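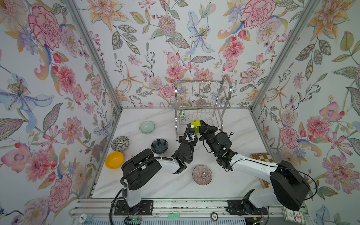

Bowls and the rack, 2024-03-04

Marble top, floral walls, dish rack at the back. The walls remain the loudest thing in the building. Carnations, lilies, irises, little red berries, all of it running on three sides, so that washing-up here feels like being a guest of somebody's great-aunt. Ljubica Kolev picked the paper from a Brarkdale sample book in June and stands by it.

The bowl collection is what happens when you shop with 40 dollars and no plan. Celadon one, shiny inside. White one with dark green botanicals. Navy with a white flower. Yellow plastic, which weighs nothing and goes wherever it likes. And the mauve one with purple stripes, which I keep calling the pink one and Ljubica keeps correcting.

The small leaf-pattern cup goes low on the left of the rack. It has no proper slot there but it stays put, which is more than I can say for most of us.

Notes on the rack

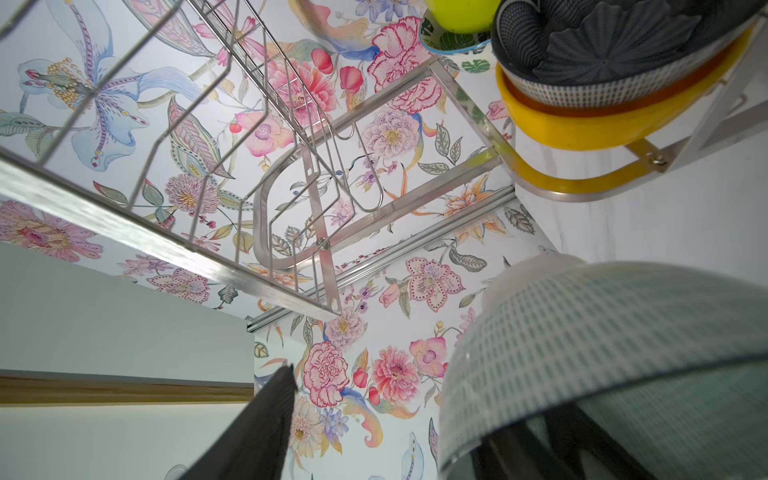 Fit and spacing

The dividers are thin parallel wires with a zigzag to them, meant for plates. Bowls are a guest appearance. Deep ones want more room than one gap gives, so they lean on the next bowl, and then you have a row that depends on everybody's cooperation.

Things tried by hand this morning:

Bowl flat, rim down. Stable, takes up half the tier. No.
Bowl on edge, rim facing front. Fine for the shallow ones. The yellow one wants a neighbor.
Bowl on edge, rim facing the wall. Looks tidy, but you can't get your fingers behind it again without moving everything else.

Going with on edge, rim to the front, lower tier first. Upper tier stays free until we agree on what it's for. Ljubica says cups. I say nothing goes up there that I'd mind sweeping up.

Checked the little bolt under the steel loop. It turned a quarter and stopped. The Diterau catalog has a wider rack with 4 more slots, but it would sit hard against the wallpaper and I'm not repapering for the sake of a soup bowl. The Nerbridge one is nicer and costs accordingly.
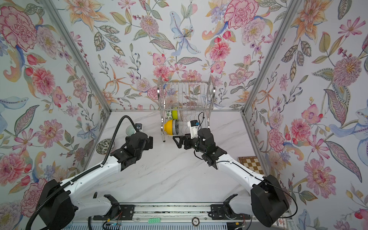 Yellow in front, lime green behind it, the green-leaf white to the left, and the speckled greys on edge beside them. I'm fairly pleased with that row. The greys are the best behaved of the lot – same shape, same lean, no opinions.

The celadon one is a keeper for the table whatever happens, since the glaze shows every fingerprint and I've grown used to wiping it. The dark green and white plate needs a home too. By the left wall is where plates go when people put them down "for a second," and I include myself in that.

To do: ask Garcia whether the spare rack ever came back. Find out what the greys are called so we can buy more. Felt pads for the rack feet – marble scratches, whatever the shop said. Decide about the upper tier.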